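4.2 Sorting table: setting out and sorting the small figures

This section applies to the Brasenen activity set when used on a table with a green surface.

1. Place the red basket and the blue basket on the tabletop with a clear space between them.

2. Spread the figures and seashells over the surface in front of and beside the baskets. Allow 60 cm of free working area.

3. Assign one kind of figure to each basket and record the colour on the Bodport card.

4. Pick up one figure at a time and lower it into its assigned basket. Figures with thin legs shall be held by the body.

Red and blue baskets on the green tabletop, with small dark figures
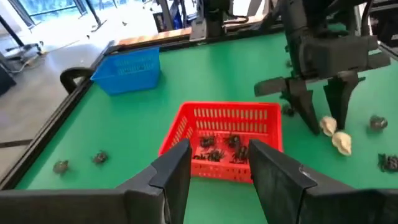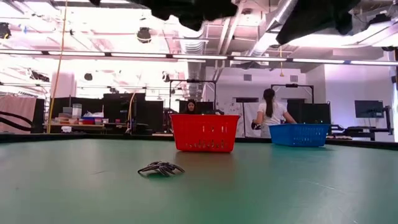

5. Continue until no figure of the assigned kinds remains on the tabletop.

CAUTION: Small parts. Keep out of reach of children under 3 years.

NOTE: Do not load either basket beyond 400 g. Enquiries regarding replacement figures should be directed to Mafalda Loureiro, Bodport.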